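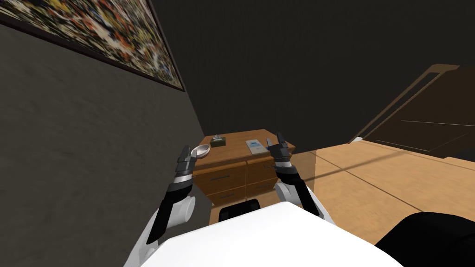
Simulator view from the Onstead open day, left gripper at the bowl

nbaidoo
Went to the Onstead open day in June. Almost 2 hours of talks, then they put the bedroom task up on the big screen. Two arms, a nightstand, a metal bowl, a tissue box and a booklet. All of it rendered. I drove over there to see a robot and got a video game.

Wumbei_A
You can run 2000 tries in a simulator while the real one is still being bolted together. Every lab does it. What did you expect?

nbaidoo
I expected the sign saying "live demonstration" to mean something. The guy presenting, Ayuba Ayaaba, was nice enough and took questions. I asked how many of those tries had been repeated on hardware and he said that was next year's work.

akua_o
I was in the 3 pm group. To be fair he said "simulated" right at the start.

nbaidoo
Not in the morning group he didn't.

flullwood_fan
What's the bowl resting on? If it's a plain flat top that's the easy version. My nightstand has a lamp, two chargers and a glass of water on it.

akua_o
Flat top, yes. Bowl near the left edge, tissues behind it, booklet lying flat on the right. I'd like to see those fingers pick up a thin booklet – my money's on the booklet.

Wumbei_A
Thin flat stuff is hard for everybody. Teltovano had the same trouble at their demo and that was real hardware.

nbaidoo
Then I'd rather watch Teltovano fail for real. Did anyone get the handout? Mine had page 3 missing.

akua_o
I have it, will scan it tonight.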